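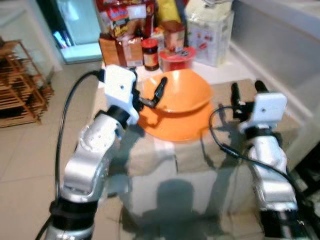
3.2 Die Schale auf dem Tuch: Abstellflächen zwischen Vorrat und Gebrauch

Wer sich länger mit Küchen beschäftigt, wird früher oder später bei den Flächen landen, die in keinem Grundriss stehen. Gemeint sind der kleine Tisch, die Kiste mit einer Decke darüber, das Brett auf zwei Böcken, kurz: alles, was vor der eigentlichen Arbeitsplatte steht und auf dem trotzdem ein guter Teil des Alltags stattfindet. In unserer Erhebung in Sallwood und Plinden haben wir solche Flächen zunächst gar nicht gesondert erfasst. Erst beim Durchsehen der Einträge vom April fiel uns auf, wie oft die Befragten von ihnen sprachen, und zwar meist mit einer gewissen Zuneigung, als gehörten sie zur Familie.

Der kastenartige, mit einem beigefarbenen Tuch bedeckte Tisch, auf dem eine flache, breite Schale in leuchtendem Orange steht, gehört in diese Gruppe. Dahinter verläuft eine weiße Arbeitsplatte, dicht besetzt mit Lebensmittelpackungen und Behältern. Uns beschäftigt vor allem dieses Nebeneinander: hinten der Vorrat, eng gestellt, vorn ein einzelnes Gefäß mit reichlich Platz ringsum. In den Gesprächen wurde dafür gern das Wort »Bühne« gebraucht, das wir anfangs ein wenig belächelt und dann doch in unser Kategorienschema übernommen haben.

Von den 40 Haushalten, die sich an der Erhebung beteiligten, gaben 28 an, wenigstens eine solche vorgelagerte Fläche zu nutzen. Insgesamt liegen uns 2.894 Einträge aus den Küchentagebüchern vor, in denen ein Gegenstand abgestellt, umgestellt oder weggeräumt wurde. Die Schalen nehmen darin eine Sonderstellung ein. Während Packungen und Dosen in der Regel einen festen Ort haben (und sei es nur »irgendwo hinten links«, wie es in einem Tagebuch aus Plinden heißt), wandern Schalen durch den ganzen Raum. Sie werden auf dem kleinen Tisch gefüllt, auf die Arbeitsplatte gehoben, zum Essen mitgenommen, gespült und am Ende wieder dort abgestellt, wo gerade Platz ist -- und das ist eben erstaunlich oft die Bühne.

Die Farbe spielt dabei eine größere Rolle, als wir vermutet hatten. Ein kräftig gefärbtes Gefäß wird in den Tagebüchern häufig schlicht nach seiner Farbe benannt, »die Orange« oder »die Blaue«, während weiße und durchsichtige Gefäße nach ihrem Zweck heißen: Salatschale, Teigschüssel, die für die Nüsse. Auf einem gedämpften Untergrund wie dem sandfarbenen Tuch bleibt die farbige Schale auch für jemanden auffindbar, der nur im Vorbeigehen hinschaut. Auch Abbildung 4 gibt davon einen Eindruck, obwohl die Konturen dort stark verwischt sind.

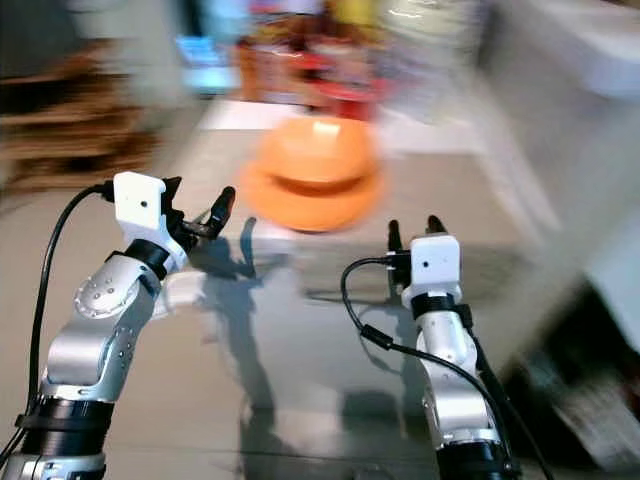
Abbildung 4: Orangefarbener, rundlicher Gegenstand auf hell graubeiger Tischfläche; Gegenstand und Hintergrund bewegungsunscharf.

Ein Wort noch zum Tuch selbst, dem wir in der Vorstudie in Haverford kaum Beachtung geschenkt hatten. Textile Auflagen werden von den Befragten sehr unterschiedlich begründet. Die einen möchten die Fläche darunter schonen, die anderen stört das Klappern, und wieder andere finden einen bedeckten Kasten einfach wohnlicher als einen nackten. Weiche Falten, wie sie ein lose aufliegendes Tuch leicht bildet, wurden uns gegenüber mehrfach als kleines Ärgernis erwähnt, vor allem bei flachen Gefäßen, die darauf gern etwas schräg zu stehen kommen. Abgenommen wurde das Tuch deswegen in keinem der Haushalte, jedenfalls ist uns nichts dergleichen berichtet worden.

Für die Auswertung im Projekt Zenness haben wir daher den Untergrund als eigenes Merkmal aufgenommen und die älteren Einträge, soweit die Angaben es zuließen, noch einmal durchgesehen. Das war mühsam, hat uns aber auch Freude gemacht, denn in den Randbemerkungen steckt vieles, was in einem Fragebogen keinen Platz gefunden hätte. Offen bleiben muss vorerst, ob die Bühne den Vorrat entlastet oder ob sie -- wie einige Befragte selbst vermuteten -- nur dazu einlädt, das Wegräumen zu verschieben. Die Tagebücher enthalten für beides Belege, und die Zeitangaben sind für eine Entscheidung zu lückenhaft. Auf die Unterschiede zwischen Sallwood und Plinden gehen wir in Abschnitt 3.3 ein.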